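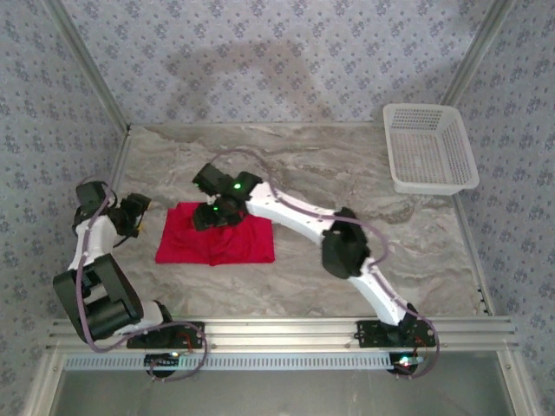 Plier les torchons avant de les mettre au panier : utile ou perte de temps ?

Posté par Milagros Ledesma

Bonjour, j'ai une dizaine de torchons rouges en coton et un panier ajouré en plastique blanc posé dans un coin de la buanderie. Partout je lis qu'il faut plier en trois puis rouler, « pour que le tissu respire ». J'ai du mal à y croire. Un site qui vend les paniers Midura promet même 200 lavages sans faux pli grâce à leur méthode. Quelqu'un a essayé sérieusement, ou tout le monde recopie le même article ?

nenau_88

Moi je roule et je suis contente. Ça tient moins de place. Après pour les faux plis je ne regarde pas, c'est des torchons.

Leiva

Je me méfie aussi. Un torchon bien sec n'a pas besoin de respirer, et s'il est encore humide, le rouler n'arrange rien : le cœur du rouleau sèche en dernier. Les trous du panier aident un peu sur les côtés, guère au milieu de la pile.
Chez moi c'est plié en deux, encore en deux, le pli vers le haut pour l'attraper d'une main. Je les lisse à plat sur une surface dure (carrelage, plan de travail, peu importe), jamais sur le lit. Pour le rouge, je le lave à part les premières fois et je ne le range pas contre du blanc tant qu'il est humide.
Quant aux 200 lavages, demandez-leur à quelle température et avec quel tissu. J'ai posé la question par mail, on m'a renvoyé un code promo.

Onau

Pareil que Leiva, sauf que je ne plie qu'une fois. Le deuxième pli marque, surtout sur le coton épais.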